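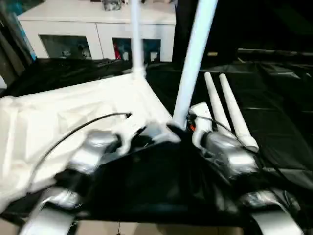
The first week is slow and your thumbs get tired, Hawi Gidey wrote when we asked what new people should hear before they apply, and after that you stop thinking about your hands and start thinking about the cable.

Grondico is hiring 2 teleoperators for its Nerholm site. You will steer a two-armed robot through handling tasks and record each attempt. The recordings are the training examples for our learning system, Abera, so the way you do the task is the way it will learn to do it.

What the work is

Most of the current list is small electronics: devices with antennas and cables attached, picked up with both grippers, turned, and set down. We need roughly 2000 good recordings of this group before we move to the next one. You will reset the table between attempts, mark each recording as keep or discard, and write a line or two when something goes wrong. Dropped parts are marked and kept in a separate folder – please don't delete them.

Shifts run four hours, with a break every 50 minutes. Morning shifts start at 8:00, afternoon shifts at 1:00. You can ask for one or the other, but we can't promise it.

What we ask for

Steady hands and patience with repeated work. You should be able to stand for most of a shift and read small labels at arm's length, with glasses if you wear them. Experience with robots is not needed. People have come to us from sewing, dental labs and warehouse packing. Training is paid and takes two weeks.

The job runs through April, with a possible extension when work opens at Promstead.

How to apply

Send a short note and your work history to Amanuel Negash at the Nerholm office. Tell us which shift you prefer and when you could start. Applicants we invite will spend an hour on the controls – that hour is paid too.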